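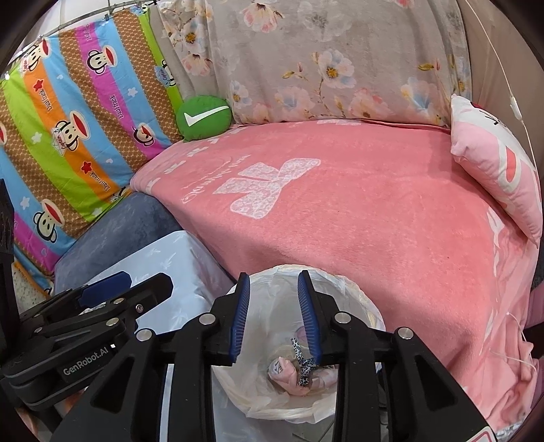

What is a reference price?
A price the shopper compares the selling price with, such as the crossed-out figure on a tag or the amount paid last time.

Retail Pricing, handout for session 2
Instructor: Hashini Samarakoon

Reading before class: the Narnell case, first half only. Bring a calculator.

1. Two kinds of reference price
An external reference price is supplied by the store: "was 144, now 72." An internal one is what the shopper remembers or expects. They often disagree. A person who bought the same suitcase last June at a lower price will not be moved much by the tag.

2. Percent off or dollars off
The same discount can be written two ways. On a $20 pair of sandals, 50% off sounds larger than $10 off. On a $400 set of luggage, $200 off usually sounds larger. A common rule puts the switch at $100. Treat it as a starting point – stores still test it.

3. Stacked discounts
Take a bag tagged at $144. The sale is 50% off, and members get a further 13% off at the register.
After the first discount: 144 x 0.50 = 72.00
After the second: 72.00 x 0.87 = 62.64
Total discount: 81.36 / 144 = 56.5%
Many shoppers add the two and expect 63%. The order of the discounts makes no difference when both are percentages. It does when one is a fixed amount, so check the terms on the coupon.

4. Warehouse sales
Narnell sells travel bags and shoes and clears old stock once a year at a rented hall. Uvlow, its main competitor in the case, marks down in its regular stores every month. Compare them on:
– what each does to the internal reference price
– cost of space and staff
– what happens to full-price sales in the weeks before
Frequent markdowns teach customers to wait. The yearly sale has less of this effect, but the sizes and colors left over are hard to predict.

5. Terms
Markup: price minus cost, divided by cost.
Margin: price minus cost, divided by price.
Markdown: the cut, divided by the original price in this course. Some textbooks divide by the new price.

Homework
Redo section 3 with a $13 coupon in place of the member discount, applied first and then last. Show both totals. Hand in to Wakana Yagi at the start of session 3.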